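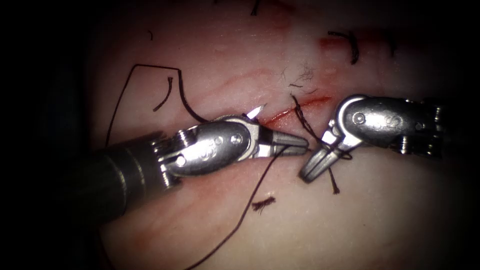
Asking Before Answering: What I Learned from Ten Weeks at a Women's Legal Advice Line
Student placement report, Community Advocacy module
July 26, 2024

When I signed up for this placement I pictured myself in a courtroom, passing notes to somebody in a very good suit. I spent most of it on a swivel chair in Trotthorpe with a headset on, and I'm really glad I did.

The Inderska Center gives free legal information to women dealing with family, housing and immigration problems, often all three at once. It was started by Danuta Ostrowski, who still runs it and still takes calls on Tuesday evenings. There are two paid caseworkers, Mercedes Ospina and Konrad Kołodziej, and then whoever is on placement, so for this summer that was me and Hạnh Lý from the year above. My supervisor at school was Lena Tokarz, who read my first draft and told me to stop apologizing in it. I've tried!

What I set out to do

My project question was pretty simple: why do so many women call the line once, get a referral to another service, and never make it to the first appointment there? Mercedes had been wondering about this for a long time and had a shelf of paper intake forms she thought might help answer it. I was supposed to read the forms, talk to the staff, do some short interviews with callers who agreed to it, and then suggest changes to how referrals are made.

I should say what I wasn't allowed to do too. I couldn't give legal advice (I'm a student, so no), and I couldn't contact any caller who hadn't ticked the follow-up box and been cleared by Danuta as safe to phone. That cut my list down a lot. I ended up with 5 interviews, all by phone, all with women who had at least one safe number and a time of day when they could talk. I know that's tiny. I'm not going to pretend it tells you about everyone.

Learning the phones

The first two weeks were just listening in. Konrad has this way of leaving a silence after someone finishes talking, and the first time I heard it I thought the line had dropped. Then the caller said the thing she had called about, which was not the thing she'd spent ten minutes on. I tried to copy him and found it very hard – I'm a talker, and my instinct is to fill a gap with something cheerful.

Hạnh was a huge help here. She sat with me and went through her own notes from last year, including the calls she felt had gone badly. One of the first things she taught me was to ask whether it's a good time to talk, and to ask it again halfway through. I wrote that on a sticky note and it's still on the monitor.

What the forms showed

The intake form is four pages. It asks for income, address, children, immigration status, a summary of the problem, and then on the last page, under a lot of small print, it asks which services the woman has been referred to. On many of the forms I read that last page was blank, or just said "housing" with no name or number. When I asked, Mercedes said she usually gave the number out loud and moved on to the next call, and Konrad said the same.

So the referral existed, but only as something said at the end of a long and upsetting conversation. One of the women I interviewed told me she had written the number on the back of a receipt and then thrown the receipt out. Another had the number fine, but when she called she was asked to tell the whole story again from the start to someone new, and she hung up. She said she'd already told it to three people that month. I've thought about that a lot.

Two of the others did get to their appointments, and both said the same thing made the difference: somebody from Inderska had called ahead so that they were expected. The fifth had sorted her problem out through a cousin and mostly wanted to tell me that Konrad was lovely, so I passed that on.

What I suggested

My main suggestion was what I called a warm handover (the name isn't mine, Lena pointed me to it in the reading). With the caller's permission, the caseworker phones the next service while she is still on the line, introduces her, and agrees on an appointment. If that can't be done, the caseworker sends a short summary so she doesn't have to start over.

I also redesigned the intake form. The referral section is now on page one, and there's a box for the safest way and time to get in touch. I took out a question about previous addresses that neither caseworker could remember ever using.

The third idea was a small travel fund, mostly bus fare, for first appointments. The Nurero Trust gives out small grants, so Danuta and I wrote an application for $3000. Writing it was a whole education in itself. I wanted to put in everything I'd heard, and Danuta kept crossing out details that could identify someone, even ones I was sure were harmless. A town and a number of children can be enough, she said. We'll hear back in August.

What didn't go so well

The warm handover is slow. Konrad tried it for a week and one call to the housing office on Szczepańska Street kept him on hold for so long that two other calls went to voicemail. He was nice about it but he did tell me! I don't have a fix for that. Hạnh thinks a placement student could do the holding, and that might work while there is a student, but there won't be one every term.

I also left the interviews too late. I spent too long on the forms – they were quiet and I could do them with a cup of tea – and then had to squeeze all the calls into nine days. If I did it again I'd start asking for permission in week one.

And I took things home with me more than I'd expected. Danuta has a rule that you don't leave the building straight after a hard call, you sit with someone first. I skipped it twice to catch my bus and regretted it both times.

The new form has been in use since Monday, and Mercedes has already found a typo on page two, which I'm fixing before I hand back my key.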